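The streak and the psalm

Reading time: 3 min

My parish newsletter has started recommending Clokeo, a prayer app. You open it in the morning, it gives you a psalm and a short reflection read by a man with a very soft voice, and at the end a little flame lights up with a number next to it. The number is how many days in a row you've prayed. Or how many days in a row you've pressed the button, which I suspect is all the app can know.

I used it through January, so I'm not complaining from a position of total ignorance. The psalms were fine, being psalms. The reflections were another matter. Psalm 88, which ends in darkness and stays there, got a paragraph about taking time for yourself. I listened twice to be sure. Whoever wrote it had either not reached the last verse or had been told to keep things cheerful. 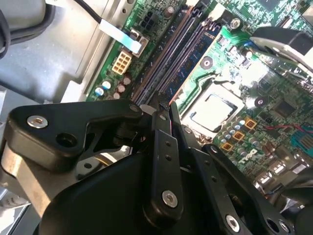 What is being counted?

Sandro Cocco told me over coffee that he had reached 1095 days. That's three years, and I said well done, and I meant it. Then he mentioned he'd done a good many of them at five to midnight, in bed, with the sound off, so as not to lose the flame. He wasn't ashamed of it. I'm not sure he should be. My grandmother got through her rosary at a speed that would have worried a horse-racing commentator, and I'd never have dared tell her it didn't count.

Still, she had no one telling her that she was in the top 10 per cent of people who pray. Clokeo told me this after three weeks. I'd like to know which people, and who asked them. There's a line in Matthew about going into your room and shutting the door, and I can't make it fit with a weekly ranking however I turn it.

The usual defence is that habit comes first and the heart catches up. I've heard this from pulpits all my life, and I half believe it. Monks ring bells. The old prayer books set the hours for you. But a bell rings whether or not you turned up yesterday, and it doesn't send you a sad message at nine in the evening. When I missed a day in the third week I felt bad, and it took me until lunch to notice that I felt bad about the number. God hadn't come into it at all.

I've gone back to the battered psalter with the loose cover. I miss mornings. Some of them I miss because I'm lazy.
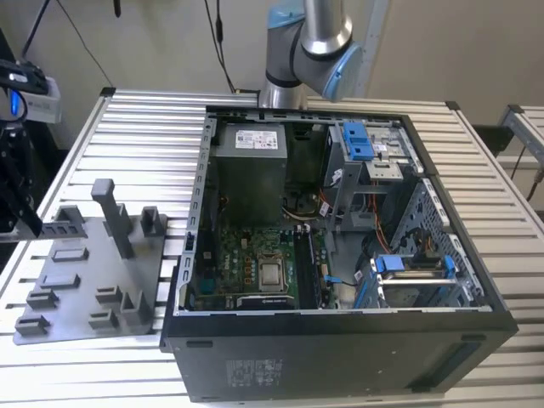

Maja Laskowska, having read a draft of this, replied that I was being a snob about it. She hadn't prayed since school, she wrote, and the flame got her through the first month, when she had no idea what she was doing and would have given up by the second psalm. She switched the count off after that. I hadn't known you could. It's under Settings, then Reminders, and then a grey switch a long way down, and I'd still like to hear why it's on to begin with.

Last updated: January

Related posts
Giving up giving things up
Who chose these hymns?
Five minutes of silence, timed
A retreat at Taseseck, with reservations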